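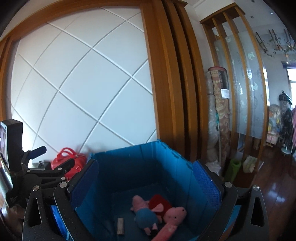

helju_r
Morning all. I've finally sat down with my savings and would love some opinions, as I've been going round in circles. I have a lump sum in cash and can't decide between putting the lot into the Rilberg tracker now or feeding it in over 7 months. My adviser likes the second. At present my money is sorted rather like the soft toys in that blue crate, the pink pig and the red one all piled in together, so be gentle with me!

badum_nic
Lump sum, every time, if you won't need it for 5 years or more. Sitting in cash is a decision too, and feeding it in slowly just leaves you there longer.

Ruoxi W
I'd disagree a bit, Nicanor. I put mine in all at once one February, watched it drop and sold in a panic (silly me). Slower would have suited my nerves far better.

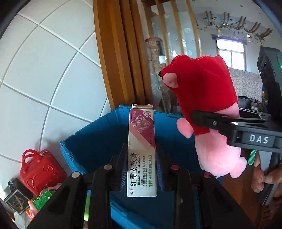 What I'd do first is keep enough back for emergencies, somewhere dull and easy to reach, and then split the rest into three.

badum_nic
Fair point about nerves, though three is plenty. Seven is dithering.

helju_r
Thank you both, so kind. Three it is, I think, once I've asked about the fees.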